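23.12.2020 - Bodycam-Auswertung, Export und Zeitstempel

Ausgangslage: Famovgate liefert die Aufnahmen der Verkehrskontrollen seit März im neuen Container. Beim Import in Brernex laufen Bild und Funkprotokoll auseinander. Für die Beschwerdestelle ist das unbrauchbar, dort geht es um Wortlaut und Reihenfolge (wer spricht wann, ab wann läuft der Ton).

Stichprobe: 144 Clips aus dem Bestand Wuisan, alle mit Vorlaufpuffer. Schwärzung von Gesichtern und Kennzeichen bleibt vorerst außen vor.

Befund:

- Versatz bei 70 Clips vorhanden, immer in gleicher Richtung (Bild eilt dem Protokoll voraus).
- Bei 5 Clips fehlt der Ton im Vorlauf vollständig. Laut Handbuch zulässig, im Export aber nicht gekennzeichnet.
- Zwei Clips mit doppelter Prüfsumme, Inhalt identisch, Vorgangsnummer verschieden. Zurückgestellt.

Vermutung: Brernex nimmt als Nullpunkt den Tastendruck, Famovgate den Beginn des Puffers. Gegenprobe mit manuell gesetztem Nullpunkt an einem Clip gemacht, Versatz weg. Reicht noch nicht als Beleg, Restbestand muss durchlaufen.

Qistina Nair will den Nullpunkt als eigenes Feld im Begleitdatensatz. Dafür spricht, dass die Originaldatei unangetastet bleibt. Dagegen: Bereck liest das Feld nicht und verwirft beim Speichern alles Unbekannte. Bis zur Klärung keine Rückspeicherung aus Bereck.

Formulierung im Prüfbericht geändert: "Aufnahme unvollständig" nur noch, wenn tatsächlich Material fehlt. Fehlender Ton im Vorlauf wird separat vermerkt. Die alte Fassung las sich so, als hätte der Beamte abgeschaltet. 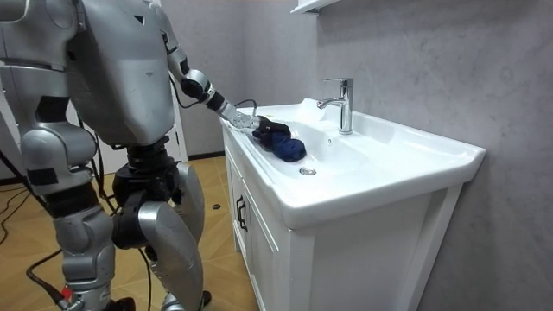
*Abb. 1: Silberner humanoider Roboter am Waschtisch, rechter Arm zum Becken gestreckt.*

Offen:

- [ ] Restliche Clips mit korrigiertem Nullpunkt neu importieren
- [ ] Vorgangsnummern der Dubletten gegen das Einsatzbuch prüfen
- [ ] Q. N.: Feldname und Format festlegen, Millisekunden oder Bildnummer
- [ ] Anfrage an Bereck wegen unbekannter Felder

Importskript liegt unverändert im alten Verzeichnis - nicht überschreiben, die Logs verweisen noch darauf.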